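# How does a reservist ask for a delay of refresher training?

**Nantana Rungrueang**

Hello everyone. I moved to Lusholm for my work and I became a citizen here, so now I am also in the reserve. I did my basic service as a supply clerk. Now I received a letter which calls me for refresher training at the Brustuvport barracks, 16 days, starting in November. The letter is dated 11th June.

My problem is that my professional exam falls in the same two weeks, and the exam is held only once a year. The letter says that I may "apply for deferral on grounds of study or work", but it does not say which form, and the phone line at the district office plays music and then closes. I have read in the newspaper that the defense ministry wants to be more strict this year because too many units are under strength.

Does anybody know if an exam is accepted as a ground? And must my employer write something also?
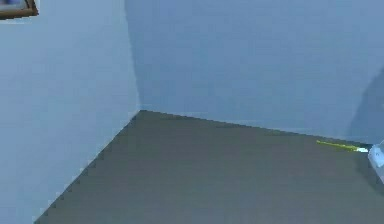 I should add that I do not want to avoid the training. I would be glad to go in spring with another group, if there is one.

**Nerys Lougher**

Yes, an exam is accepted, but you must prove the date. I did this two years ago. You need form 936, and you get it at the district office counter or at the town hall in Brullirport. It was not on the website when I needed it.

Attach the exam registration with your name and the date on it. A letter from the employer is only for work grounds, so leave it out. You have 60 days from the date on the letter, not from the day it came to your mailbox. Many people make this mistake.

Write in the free box that you ask for the spring group. They did not promise me anything, but I was put in it. Keep the stamped copy. Until you have the answer on paper, the first call is still valid, so please don't book anything.

**Teoh**

just go in person, early. phone is useless

my cousin got refused but he sent it too late and for a vacation, so not the same thing. Supply people are short everywhere now, they may ask you to come for 2 days only in November and do the rest after. Ask about that at the counter.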